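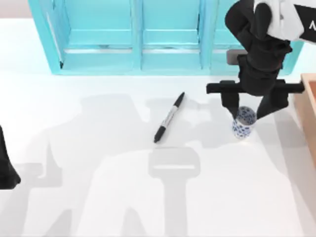
About Lomeo

Lomeo collects examples of two-armed handling tasks for learning systems. The company was set up in Urnodcombe by Mariann Deák and Chunhua Xiao and has 9 staff.

Most of our examples are recorded in simulation. A typical table carries a turquoise shelf unit, a marker, a tray and a patterned cup, which one arm grips by the rim. An operator drives both arms, and every joint position is stored with the camera views.
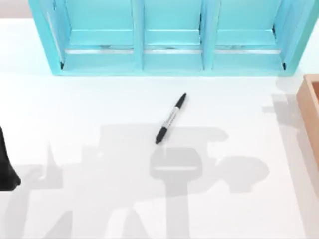

How we check a set

A standard set holds 3,000 examples across 30 tasks. Yulan Cui's group replays each one and rejects any with a dropped object or a missing view. Rejected runs are kept separately and supplied on request.

Objects may be added or removed between layouts. The marker can lie alone in front of the shelves with all three compartments clear.

Contact

Enquiries about sets and formats go to Kerttu Salminen at the Urnodcombe office.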